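A **shelf cart** is a small set of open shelves you can shift from room to room, and I've grown very fond of them! In Plistville, where I live, people mostly call them trolleys (my aunt's side, over in Padine, says "rolling rack").

Three tiers is the usual number. I like wood with a light-brown frame, kept near the bins and boxes so everything ends up in one corner.

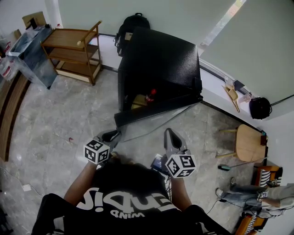
## Care

Dust the shelves, wipe the top one more often, and keep heavy stuff low. Mine holds about 40 paperbacks.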